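Thread on the Amissah transit protocol, now that the full text is out. Most of the coverage has been about the signing. The annexes are where the obligations sit, so I'll spend most of the thread there.

Basics first. The protocol is between Grindania and Skitemmont and covers freight and passenger movement through the Amissah corridor, ending at the port of Steltell. It was signed on 5 March 2022. It is not yet in force.

Entry into force needs both sides to exchange instruments of ratification. Grindania's parliament has it on the order paper for April. Skitemmont can ratify by government decree, but its constitutional court may be asked for an opinion first, and that stops the clock.

Provisional application: there is a clause, but it is narrow. It covers the joint commission and the exchange of customs data. It does not cover the movement of goods. Several outlets have this wrong.

So a lorry turning up at the Amissah crossing tomorrow gets the old procedure: full declaration, deposit against duty, inspection on both sides. No change until the instruments are exchanged.

Annex A sets the permit quota. Each side issues 200 annual permits to its own hauliers, recognised by the other without further checks on the operator's licence. Permits attach to the vehicle and can't be transferred during the year.

The old arrangement used single-journey permits with no ceiling. Whether the new one is more liberal depends on how many trips a vehicle makes. For a regular operator, yes. For a small firm that crosses twice a year, probably not, and the text has nothing for them.

Annex B is the customs part. Sealed loads bound for Steltell are treated as being in transit throughout and pay no duty in Grindania. Seals are checked on entry and exit. A broken seal makes the whole load dutiable, with a right of review within six days.

Note that the review is administrative. It goes to the customs authority that made the decision. There is no route to a court in the protocol itself, though domestic law on either side may supply one.

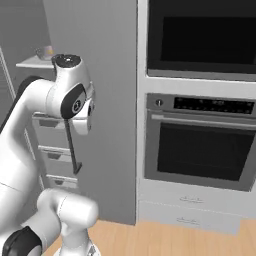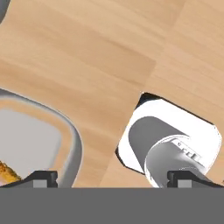 Computer renders, both from the same simulated setting.

Annex C, disputes. Stage one is the joint commission, which decides by consensus. Stage two is an arbitral panel: one member from each side and a chair agreed by both. If they can't agree on a chair, the text says the parties "shall consult further". There is no appointing authority.

That is a real gap. A party that doesn't want arbitration can decline every proposed chair and remain formally in compliance. The earlier draft had an outside appointing body. It was in square brackets in the autumn version and is gone from the final one.

Security exception, Article 59. Either side may suspend transit "where it considers its essential interests to be affected". The wording is self-judging. Notice must be given, but it may be given after the suspension has started.

Compare the withdrawal clause, which requires a full year's notice in writing. Leaving the protocol is slow. Suspending it is immediate and has no end date. I would expect any serious disagreement to go through the second door.

On passengers: very little. Existing visa rules stay as they are. Residents of the border districts get a simplified card, valid for the corridor only, with no right to work. The definition of "border district" is left to an exchange of letters that hasn't been published.

On money: the road works on the Skitemmont side are costed at around 300 million in a government note attached to the bill. The protocol doesn't allocate this. Article wording is "each Party shall bear the costs arising on its territory", so on paper Skitemmont pays for the longer stretch.

Language versions: both are equally authentic and there is no third-language tiebreak. I've compared the two on Annex B. They differ on whether the review period runs in calendar days or working days. Someone should fix that by corrigendum before ratification.

What to look for next:
the exchange of letters on border districts
whether the Skitemmont court gets a referral
any declaration attached to Grindania's instrument, particularly on Article 59

Correction to my post on Annex A: permits can be reassigned once if the vehicle is written off. It's in a footnote to the table. The rest stands.

I'll go through the commission's rules of procedure separately when they are adopted. The draft leaves open whether minutes will be public.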